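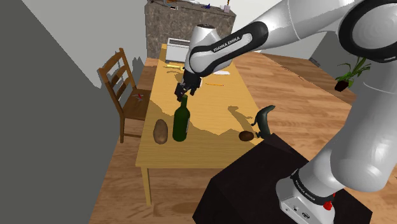 Automation at Skovance

Skovance is a produce sorting and packing house on the edge of Biddale. It handles potatoes, aubergines, kiwi fruit and other loose produce, along with bottled goods, and makes them up into mixed boxes for shops, canteens and private households. The firm is best known locally for its boxes, and rather more widely for the slow and fairly good-natured way in which it brought robot arms onto its packing floor. It employs 18 people on the floor and can send out up to 767 boxes in a day.

Background

For most of its history Skovance packed entirely by hand. Packers stood at long tables, took a printed order from a rail and filled each box from the crates behind them, heavy things first and soft things last. The work was sociable, and many packers stayed for years, but it was hard on the wrists and shoulders, and the cold mornings in the packing hall didn't help. Staff who could no longer manage a full shift of lifting were usually moved to labelling, where there were never quite enough places to go round.

The first machines the firm bought were a belt and a weighing station, both supplied by Tapsell, a maker of packing equipment. They took away a good deal of walking and left the picking and placing just as it had been.

The Noron project

Noron is the name given to the firm's robot picking programme. It uses single arms with two-part work: a planning stage carried out in simulation, and a working stage on the packing floor. In the simulated stage a jointed arm on a fixed pedestal practises over a table set with everyday objects of different shapes, such as a potato beside a glass bottle, or a long curved vegetable lying near something small and round. The settings are often homely ones, with furniture and clutter about, so that the arm meets the sort of muddle that a tidy test bench would never give it.

Mixed produce is an awkward thing for a gripper to deal with. A bottle is smooth and tall and can be knocked over, a potato may be almost any shape it pleases, and ripe fruit bruises if it is held too firmly. A human packer judges all this without a thought – and generally while talking about something else – but for an arm each case has to be learned or set down in advance. Early Noron trials covered 18 kinds of item, and the list was drawn up by the packers themselves, who were asked which things they would be gladdest to hand over. Potatoes came first by a long way.

Effects on staff

No packing jobs were closed when the arms arrived, though the jobs did change a good deal. Each arm is looked after by a minder, who clears dropped items, refills the crates and takes over by hand when the arm stops and waits. Minders are drawn from the existing packers and are paid at a higher rate after training. Soft fruit, herbs and anything leafy are still packed by hand at the far tables.

Opinion on the floor has been mixed. Many packers welcomed the end of the heaviest lifting, and several who had moved to labelling came back to the main hall as minders. Others found the new work lonelier, as the arms are spaced well apart and it's no longer easy to chat across a table. The firm answered this by having minders change places through the shift and by lengthening the shared tea break, a measure that has proved more popular than the robots.

There were also worries about pace. When the arms ran steadily, hand packers felt that they were expected to keep up, and after some discussion the two lines were given separate targets. The hand line's target is 400 boxes a day and hasn't been raised.

See also

Packing house
Industrial robot
Robot simulation
Biddale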